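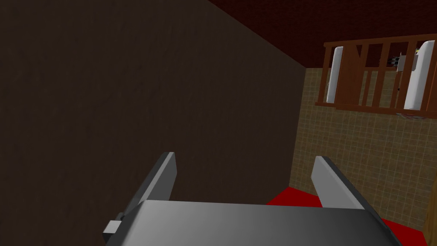
Gomby 600 Floor Wax

Posted 2020-04-15 by Bezerra Floor Supply staff

Search products, manuals, parts

The Gomby 600 is a paste wax for finished and unfinished wood floors. It is made by Ferkidel and replaces the older Ornness tin, which we stopped carrying in March. The wax goes on by hand or under a buffer and dries to a low sheen.

Item number: 2465
Refill item number: 2184
Tin size: 600 grams
Colors: clear, light brown, dark brown

Sweep and vacuum first. Old wax that has yellowed should come off with mineral spirits before a new coat goes down. Spread a thin layer with a folded cotton cloth, working along the grain, and leave it for 15 minutes before buffing.
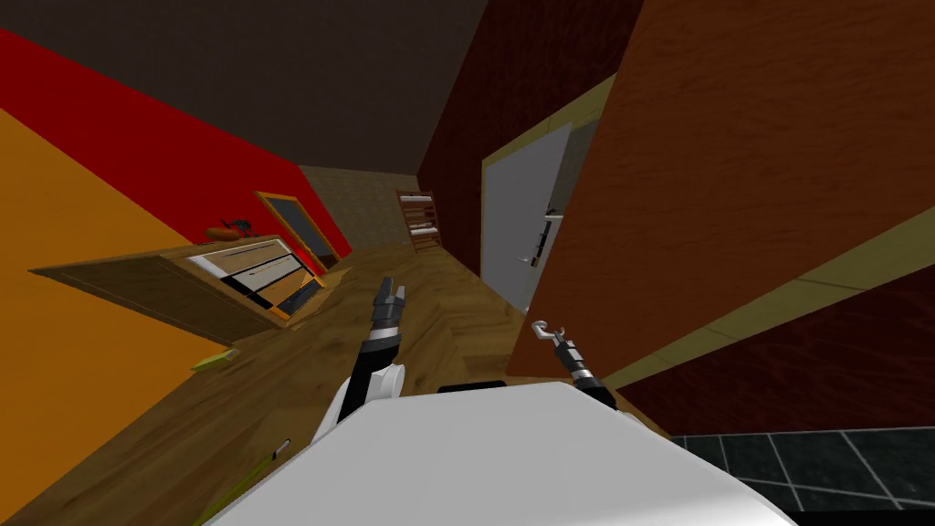

A second coat helps in hallways and near doors. Let the first one sit overnight. Do not use the wax over tile, vinyl or any floor that gets mopped with a lot of water. Keep the lid tight, as the wax hardens in an open tin.

Tins ship by ground only. Unopened tins can be returned.

Comments

oakhall: Is the light brown close to the old Ornness medium? I have half a room left to do.

Bezerra Floor Supply: It is a little redder. Try it inside a closet first.

pdx_renter: Smell was gone by the next morning with the windows open. Lid was dented but the wax was fine.

tmk: Does the refill come with a lid?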